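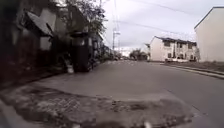 Yavuz Kırmızıgül
Founder and Head of Street Training, Bilelis Street School

We love ordinary streets. The ones with houses right up against the road, a couple of cars down at the far end, and a rough patch of pavement that everyone who lives there has learned to steer around. Bilelis is a small school in Dorkham that teaches people how to look after streets like that, and I'm as excited about it now as I was when we had one wheelbarrow and a borrowed classroom.

When asphalt breaks up, it tells you a lot. You get cracked chunks, loose gravel and the darker, finer stuff in between, and if you take a minute over it you can start asking good questions. Is the edge of the patch clean or ragged? Is the road next to it still smooth and firm? Does water have anywhere to go? Our students spend their whole first morning on questions like these, before anybody picks up a shovel (some of them grumble, and by lunchtime they're usually on their knees with a tape measure, arguing about drainage!).

What we teach

Our main course is called Wyss, after the street where we ran it the first time. It covers small pavement repairs from start to finish: marking out a patch, cutting back to sound material, cleaning out the loose stuff, building up the base, filling, compacting and checking the level. We also teach how to keep a street open while you work on it, and how to knock on a door and explain to someone that they can't get their car out until two o'clock. That last one gets practiced more than you'd think.

The second course, Tesar, is about everything along the sides. Curbs, sidewalks, planting strips, porches and steps that come down close to the road, and all the things people keep out front.

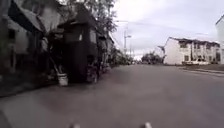

I have a real soft spot for Tesar. On an old street the houses and the road have been getting along for a very long time, and you can't fix one without thinking about the other. A roof overhang can drop rainwater on the same strip of asphalt year after year. Old timber walls don't like standing in splashed mud. If you raise the road surface even a little, you may be sending water toward somebody's front step. So we teach students to look up as well as down, and to talk to the people who live there before they draw anything.

We also ask them to leave things the way they found them. If you move a bucket, put it back. If a motorcycle has to be shifted, ask first, and ask nicely. It sounds small, but a street is where people live, and a repair crew is company they didn't invite.

Who we are

I worked on road crews before I ever taught, and I still can't walk down a street without looking at the seams. Severin Oberholzer runs the yard and teaches the materials classes. He can talk about gravel for an entire afternoon — and has, more than once, with people staying late to hear the end of it. Between us we keep groups small enough that everyone gets their hands dirty every day.

Our students come from all over the place: town crews, landscapers, people changing jobs, a few homeowners who got fed up with a pothole and wanted to understand it. Roughly 300 people have finished one of our courses so far. You don't need any experience. You do need sturdy boots, and a willingness to be out when the sky is gray, which in Dorkham is a lot of the time.

Where we work

Most of our teaching happens outdoors on residential streets, plus a covered yard where we mix, cut and practice. The yard is 3000 square feet and it's full, so please don't bring us any more cones. We have plenty of cones.

News from the school

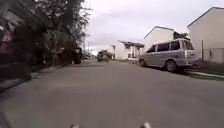 Dorkham, March

Street trees are getting their own unit in Tesar this year, and we're thrilled about it! A good row of trees makes a road a nicer place to be in every season, but roots and curbs need some planning, and low branches over parked cars need a regular look. Students will practice checking a curb line from end to end, noting where the sidewalk meets the planting area and where the leaves are likely to pile up and hold water. We'll also cover sight lines, so a driver coming along behind a parked pickup or a truck can see what's ahead.

Severin has rewritten the materials handbook to go with it, and copies are in the yard office. The new unit takes two days and is open to anyone who has finished Wyss. If you'd like to look around first, come by on a teaching morning and bring a question about your own street — we'll probably want to go and see it.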